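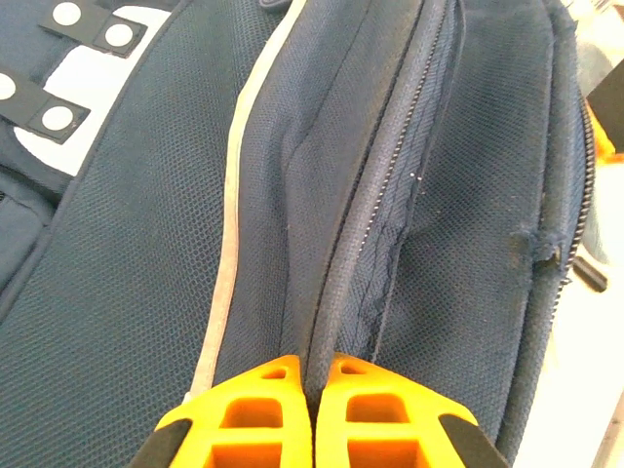

Surely it would be simpler to lime every bed each winter and skip the testing, one reader of the last handout wrote, as the old allotment books tell you to. Many people do garden that way, and on a light acid soil it may do no harm for years. On a soil that is already near neutral it causes trouble that is slow to put right, so we start this session with testing.

Session 2: Soil acidity and liming

What pH measures

pH is a scale of acidity. Seven is neutral, lower numbers are acid and higher numbers are alkaline. Each whole step is a tenfold change, so a soil at 5.5 is ten times as acid as one at 6.5. Most vegetables grow well between 6.0 and 7.0. On peaty soils the target is lower, and 5.8 is usually enough.

Soils in wet districts tend to become more acid with time. Rain washes calcium down out of the root zone, crops take some away, and fertilisers containing ammonium add to the acidity. Soils over chalk or limestone usually have plenty in reserve, but the topsoil can still be acid where there is a deep cap of clay on top. Do not guess from the local rock.

What goes wrong

In acid soil, phosphate gets locked up with iron and aluminium. Below 5.0 or so aluminium itself comes into solution and stunts roots. Earthworms are fewer, peas and beans form fewer nodules, and clubroot is worse in brassicas.

In over-limed soil, iron, manganese and boron become hard for the plant to take up. The usual sign is yellowing between the veins. With iron it shows on the youngest leaves first. Potatoes get more common scab. Sulphur will bring the pH down again, but slowly, and it is hardly worth trying if there is free chalk in the soil.

Taking a sample

Walk a W across the plot and take a core at each point, to a depth of 15 cm. Mix the cores in a clean bucket, pick out stones and roots, and keep a cupful. Sample separately anything that looks different or has been treated differently. Stay off old bonfire sites and places where compost has been heaped. Do not sample within three months of liming.

Use distilled water with the kits. Tap water in a hard water area will give a false reading.

Materials

Ground limestone is calcium carbonate. It is safe to handle, cheap and slow, and the finer it is ground the sooner it acts. Magnesian limestone does the same job and adds magnesium – useful on sands, best left alone where magnesium is already high. Hydrated lime acts faster and less of it is needed, but it is caustic, so wear gloves and eye protection. Gypsum supplies calcium and does not raise pH. It is not a liming material, whatever the bag suggests.

Compare products by neutralising value, which should be printed on the sack. The granules we use in the practical, Caltix, are ground limestone held together with a binder. They spread more evenly than powder on a windy day and must have rain on them before they break down.

How much to use

Clay and organic matter hold acidity in reserve, and a pH reading does not show how large that reserve is. Two soils with the same reading can need very different amounts. The teaching plots at Viltcombe both tested at 5.5, with a target of 6.5:

Sirnar plot, loamy sand: 467 g per square metre
Moncrieff plot, clay loam: 781 g per square metre

The Moncrieff dressing was split – half dug in during autumn, half the following year. Please copy both figures into your workbook, as the exercise on page 2 uses them.

Timing

Autumn is best for digging lime in, and it gives the winter to work. Keep it apart from fresh manure and from ammonium fertilisers by several weeks, or nitrogen is lost to the air as ammonia. In a rotation, lime ahead of brassicas and keep potatoes as far from it as the plan allows. Retest after a year.

For next time

Bring a dry soil sample from a plot you know, labelled with its depth and the last crop grown. Read the section on cation exchange before the practical.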